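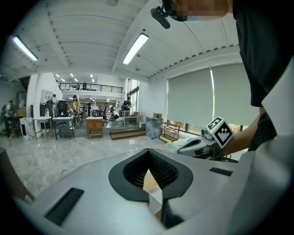
At work in Drundham, December.

1/ Odis has today released its study of part-time work and pensions in Drundham and Plenen. The main findings are set out in this thread. The full text and tables are on our website.

2/ The study draws on answers from 1,675 employees aged 26 and over, collected under the Sabatier program. Both women and men took part. We thank every employer that allowed staff to complete the survey during paid hours.

3/ Women who moved to shorter hours after the birth of a child often stayed on them long after the child had started school. Many told us they had asked for more hours and were still waiting for a written reply.

4/ The effect on pensions is easy to miss. In Plenen, several workplace plans still set a minimum number of weekly hours for membership. An employee who falls below it stops building up a pension – and may not be told until the yearly statement arrives.
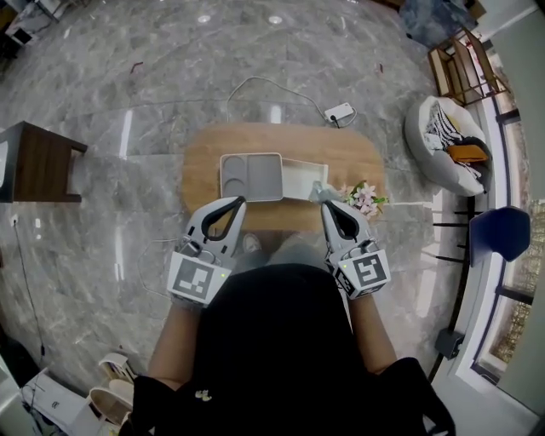 5/ We recommend that employers tell staff in writing, before any change in hours is agreed, what the change will mean for their pension. A one-page letter is enough. A model letter is included as an annex to the study.

6/ We also recommend a right to return to full-time hours within 2 years of the change. Larger employers in Drundham already offer this. Smaller firms raised fair questions about cover and notice, and these are discussed in chapter three.

7/ Employers asked us about cost. For a workplace that does not yet keep records of hours requests, we put the first-year cost at $4,000, mostly staff time. Later years should cost less, as the records will already be in place.

8/ The study does not cover the self-employed or people working through agencies. Their pension position is different, and the survey was not designed to measure it.

9/ Written comments from employers, unions and members of the public are welcome through the form on the study page. Comments will be published unless the sender asks otherwise.

Odis, Dec 18, 2019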